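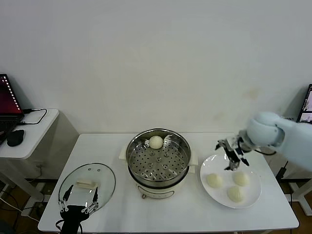
Ticket 274 — right arm drops or squashes buns on steamer task
Opened by: Cheng-en Siu
Status: open, then closed, then open again
Machine: Joken (two-arm build, shared workshop, north bench)

Summary: Joken is meant to move steamed buns between the steamer and the plate with its right gripper. Since I updated the arm controller in February it either lets go early or squeezes until the bun has a waist. Left gripper behaves, mostly by not being asked to do anything.

Tried so far:

Restarted everything. Restarted it again with more feeling.

Swapped the right gripper cable for the spare from the Dronitz kit. No change, except that the spare is now the only one I trust and the old one is back in the drawer, unlabelled, waiting for its next victim.

Checked the close value in the config. It was 1778. My notebook says 199. I have no memory of typing 1778 and the log blames my login.

Comment, Pascal Pfeiffer:
1778 is the old Whitfield servo scale. The update brought back the default file and ignored yours. Set it to 199, then re-zero the fingers with nothing between them. Please don't re-zero while it's holding lunch.

Comment, Cheng-en Siu:
Set to 199 and re-zeroed. The squashing has stopped. Early release is still with us, always on the way across and never at either end, as though it loses interest halfway.
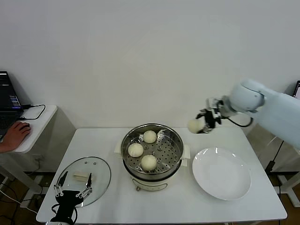

I slowed the wrist to 15 per cent and the early release went away. At full speed it came back. So the grip is fine standing still and the trouble is in the swing, which points at the cable loop tugging on the connector when the wrist turns. Pascal says he told me this last year. I've searched my messages and he did.

Comment, Pascal Pfeiffer:
Give the loop more slack and tie it off above the wrist joint, clear of the linkages. Use the soft ties from the Heter bag. The hard ones will chew through the sleeve and you'll be back here with ticket 275.

Comment, Cheng-en Siu:
Retied. Closed the ticket, went for a coffee, came back and reopened it. The wrist camera had gone soft on anything close up and the bun finder was wandering off target.

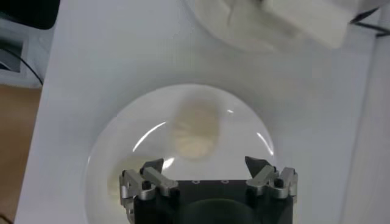
Does the wrist camera need recalibrating after the cable is moved?

Only if the camera bracket shifted as well. Check its two screws first, then run the short calibration with the lid out of view, as glare off anything clear will pull the result sideways. Leave the grip value alone while you're at it.

Comment, Cheng-en Siu:
One screw was loose. Tightened it and ran the short calibration. Leaving this open until Joken gets through an evening at full speed — I've closed it too early once already and Pascal keeps count.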